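The Kitchen at Grestmont: Before the Lights, After the Lights

Posted by Bent Hafstein
Thursday, December 16, 2021

Well, we got there! Everyone who has put up with me talking about grout since February will be glad to hear that the kitchen on the second floor at Grestmont is up and running, and I've finally sorted through the 552 photos on my phone and my old camera. Most of them are of tile samples on the floor of my car. I'm keeping those to myself.

I like to see how a kitchen gets used once people move their own things into it, so this gallery leans that way. The cabinets get talked about plenty already. I wanted the jars, the boards, the toaster, all the stuff that comes out of boxes on the first weekend and somehow finds its spot.

A few notes first, for the people who wrote in asking.

The wall
The mosaic is the part I was most nervous about and now it's the part I love best. Blue, teal and gray, small squares with a gloss on them. We had narrowed it down to two mixes, and the other one (Sukov, a sandy beige) was perfectly nice and would have put me to sleep by breakfast. It took 282 sheets for the two kitchens on that floor and the little pantry between them, and the last one went up at nine at night with the radio on.

The counter
White with gray veins, a marble pattern. I know, everybody has it! But next to that blue it looks fresh and a bit icy, and anything brown you set down on it looks wonderful. Wood especially. I had a darker top from Camenzind on order for weeks and canceled it the day the tile arrived, with apologies to the very patient woman on the phone.

The canisters
None of them match, and I hope they never do. There's a dark round one with a wooden lid and a knob on top, a frosted white one, and a patterned one in yellow and orange that does more for that corner than any lamp could. The brown utensil holder stands in the same row, wooden spoon and all. If you have a patterned tin you've been hiding in a cupboard because it doesn't go with anything – get it out.

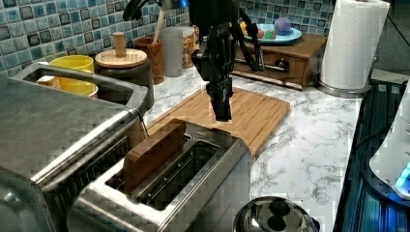 Bamboo boards are such good value for the way they look. I'm fond of a long stripe in the grain, and a juice groove around the edge is worth having even if you mostly slice bread. Leave it lying at an angle, too. Kitchens where everything is squared up to the wall make me want to whisper.

The toaster is a plain two-slot in stainless steel, long and low, and it suits the counter beautifully. I'd been pushing for a red one, and I was wrong.

The little drawers
At the back of the counter is a small dark brown wooden drawer unit, and I'm very pleased with it. The Dorner catalog has something along the same lines if you're after one, though I'd check the secondhand shops first. Tea, matches, rubber bands, the takeout menus, it all has to live somewhere.

Next up is the pantry, which still has no shelves and one very bright bulb. More photos when there's something to put on the shelves!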